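Workshop Builds > Arms and Motion
Thread: Block stacking cell, wrist camera offset

skidby_bench
Posted 4/7/20
Project Skidby is a small tabletop cell in a shared workshop. One arm, one wrist camera, one fixed camera on the side, colored cubes on a white table. The task is a three-high stack: red on the bottom, green next, blue last. Each cube is located from the wrist camera at a standoff pose, then the arm goes in on position control with no further correction.

Red and green are fine. Blue is where I lose it. Over 292 full attempts the blue placement failed 123 times, nearly always with the cube landing too far toward the left edge of the one under it. Same code path for all colors. Hand-eye calibration was redone in January and the residuals looked normal.

What I have ruled out so far: loose table, gripper zero, cube size. I print the cubes from one file and measured all of them.

menon_t
Need to see the wrist view at standoff and the side view during a place. Also, what are you segmenting on? Plain hue threshold, or something trained?

skidby_bench
Hue threshold in HSV, largest contour, centroid of the contour. Nothing trained. Wrist view of the blue cube first, then the side camera with the gripper over green and red.

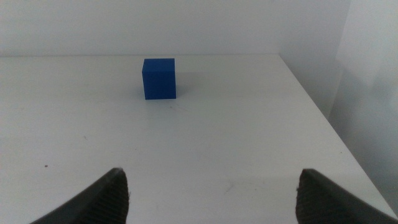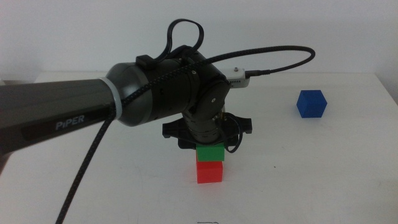
Exposure is locked on both cameras. White balance was on auto until last week and is now fixed. That changed nothing I can measure.

rackmount_4
Your centroid is the problem. At a low standoff angle you get mostly the front face, so the contour center is the center of that face and you treat it as the center of the cube. The error is constant in the camera direction, and it turns into a sideways error once the wrist is rotated for the place. Look straight down for the final measurement.

menon_t
Disagree, or at least it can't be the whole story. He says red and green go through the same code. A face-center error would show up on all of them.

rackmount_4
Only if they are picked from the same distance and angle. Are they?

skidby_bench
They are not. Red and green start in the near row. Blue starts farther out, so the standoff pose for it is tilted more. I had assumed the calibration covered that.

rackmount_4
Calibration covers where the camera is. It does nothing for a wrong point on the object.

voketstead
Before anyone rewrites the vision code, check the cable. A braided cable looped over the wrist joint is going to pull on the camera mount at some poses and go slack at others. I had the same complaint on a different arm and the bracket was moving 2 mm at full reach. Print a stiffer bracket and tie the cable down on both sides of the joint. An hour of work.

rackmount_4
2 mm at the bracket is not going to push a cube off center that consistently.

voketstead
It's the angle, not the 2 mm. A small tilt at the camera grows with distance, and blue is the far one. Put a printed target on the table where blue starts, park the arm at standoff, and push the cable by hand. If the target moves in the view, you have your answer.

menon_t
That test is worth doing, and it separates the two theories. While you're there, go back to the same pose from 4 different directions and log the target position each time. Scatter means mechanical. A fixed offset means geometry.

skidby_bench
Ran it. Target is a Clorora dot sheet taped flat. Returning from all directions gives scatter under one pixel. Pushing on the cable moves the view, but it comes back when I let go, and it takes more force than the cable applies on its own.

Then I added a second look from directly above before the pick and used the centroid of the top face only. Short run so far, and the blue offset is smaller but still there, same direction.

rackmount_4
So mostly geometry.

voketstead
"Mostly." Tie the cable down anyway. It will fatigue at the connector long before the arm wears out.

menon_t
For the part that's left, check whether the cube shifts in the grip when the fingers close. If one finger touches first it will drag the cube until the other one meets it. Log the finger opening against the cube center right before closing.

skidby_bench
Will do. Bracket is on the print bed now, and the grip log goes in after that.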